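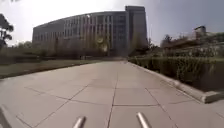

Notebook, Friday, 4.15 pm

Finally got the Bramarent celebrity pages loaded into the sorter this morning, and what a slog it was! We ended up with 800 biography pages of the "who is the wife of" variety, after I threw out a great pile of near copies (the same actor, the same three paragraphs, a different headline). I used the Zirkitz matcher for that, the old build, as the new one still falls over on accented surnames.

The question for this week is the one we've been chewing on since July — how many of these pages ever answer the question in their own title? I read until my tea went cold, twice. My rule was that a page counts as answering if it gives a spouse's name or says plainly that the person isn't married. "Keeps a private life" doesn't count, and neither does "fans are curious", which I have now seen so often that I've started muttering it in the kitchen.

Tally by lunch: 614 answered. The rest wander off into height, star sign and net worth and never come home. Of the ones that did answer, I pulled 26 to check by hand against proper interviews, and 15 held up. I'd hoped for better, to be fair, but it's a small pull and I favoured the television people, so please don't quote it at anyone yet.

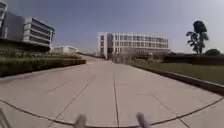
Abubakari reckons the rule is too kind, and that a page saying "married" with no source behind it ought to go in a pile of its own. Fair point, and I grumbled a bit before agreeing. I've added a third column to the sheet, coloured green, and will go back through the soap actors first, as they were the worst for it.

Still to do: ask Ultent whether their feed keeps the original publishing dates (ours all show the day of the crawl, which makes a divorce look like a mistake). Rerun the matcher with the headline left out. Somebody has my good highlighter, the orange one — please pop it back in the mug by the printer.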